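Un brazo en la encimera: cuatro días con el kit de Zoltulton

El paquete llega en dos cajas y pesa más de lo que uno espera. Kit de manipulación para cocina, lo llama Zoltulton en el albarán. Brazo, pinza, fuente, un cable negro gordo, una licencia de Arnix por un año. Precio: 1.374 euros sin IVA. Ni barato ni una locura. Para un taller de formación profesional, defendible. Para un particular con ganas de cacharrear, depende mucho de cuántas tardes libres tenga.

Viernes, nueve de la mañana. Primera sorpresa: el manual. Corto, en papel, bien traducido. Segunda sorpresa, menos agradable: remite a la web para todo lo que importa. Calibración, web. Límites de fuerza, web. Qué hacer si el brazo se queda tieso a media maniobra, web, y encima en un foro.

"El foro es el manual de verdad", dice Etenesh Gashaw, que lleva el soporte de Arnix para el sur de Europa y coge el teléfono a la segunda. Habla deprisa, casi tanto como yo apunto. Según ella, la mayoría de las consultas son de montaje. Un tornillo al revés, un conector sin llegar al fondo. Me pide que compruebe el mío. Compruebo. Sin llegar al fondo, claro.

A partir de ahí, mejor. Arnix arranca limpio, sin pedir cuenta para lo básico, y la pantalla de inicio tiene lo justo: posición, agarre, repetir. Se enseña un movimiento a mano, se guarda con nombre, se encadena con otro. Las cadenas largas se vuelven un lío, eso sí. No hay carpetas. No hay buscador. Yo acabé con tareas llamadas "prueba", "prueba buena" y "prueba buena final", como todo el mundo.

Anatole Pichon, que da clases de automatización y ha comprado el kit para sus alumnos, le ve otra pega: los nombres de las articulaciones cambian entre la aplicación y la documentación. "El chaval que empieza se pierde ahí media mañana." Le gusta en cambio el modo lento. Lo deja puesto siempre, incluso cuando trabaja solo. También le gusta que las yemas de los dedos se cambien sin herramienta, porque las gasta rápido.

La comparación obligada es con Prumix, el rival de toda la vida en esta gama. Prumix tiene mejor aplicación, sin discusión. Mas ordenada, con historial, con deshacer. Pero el alcance se queda corto en cuanto la mesa tiene fondo y el servicio técnico contesta cuando le parece. Woldegiorgis, el distribuidor que trae los dos, vende más Prumix a empresas y más Zoltulton a centros de enseñanza. Tiene su lógica. El segundo se desmonta con una llave y se entiende por dentro.

Lo que interesa de un kit así es el sitio apretado. Tostadora, tarros, la tabla de cortar, el plato con las piezas de juguete. En una mesa despejada cualquier brazo queda bien. 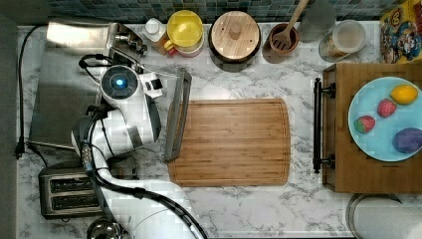
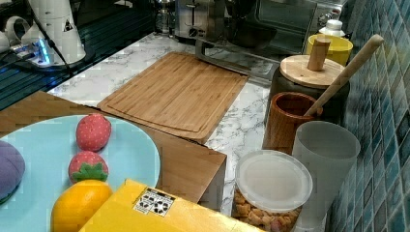
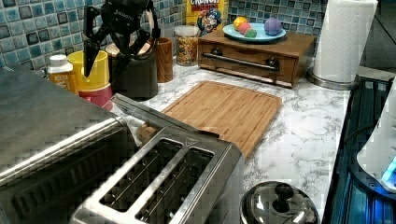
El precio de los accesorios merece un párrafo aparte. Las yemas de repuesto se venden en paquetes de dos, el soporte de mesa va por separado y la ampliación de garantía hay que pedirla antes de abrir la segunda caja, detalle que está en letra pequeña y que a mí se me pasó. Para practicar, en cambio, no hace falta gastar: unas fresas y un limón de juguete en un plato azul claro dan para muchas tardes de ejercicios de agarre, y un vaso amarillo y rojo junto a la pared de azulejo ya obliga a pensar por dónde se entra. Ahí recomiendo no correr. Enseñar primero la aproximación desde arriba, guardarla, y solo después bajar. Arnix permite poner un punto de espera entre las dos cosas y conviene usarlo.

Ruido: poco. Un zumbido al arrancar y un clic seco al abrir la pinza. Se puede hablar por teléfono al lado. El ventilador de la fuente molesta bastante más que los motores, y Gashaw reconoce que se lo han dicho ya. Habrá una fuente nueva en octubre, dice. No confirma si la cambiarán a quien compró antes.

El cableado es el punto flojo. Largo, rígido, con tendencia a meterse donde no debe. Pichon lo sujeta con bridas cada palmo y obliga a sus alumnos a revisarlo antes de encender. Zoltulton podria incluir las bridas en la caja, que cuestan céntimos. No las incluye.

¿Compra? Para un aula, sí, con el modo lento activado y una tarde reservada para el montaje. Para un obrador o una cocina que trabaje de verdad, yo esperaría. La limpieza no está resuelta: la documentación habla de un paño húmedo y poco más, y sobre harina o grasa no dice nada. Pregunté. Me han prometido una respuesta por escrito y al cierre de este número no había llegado.

El kit se pide a través de Woldegiorgis, con entrega en dos semanas. Las yemas blandas van aparte.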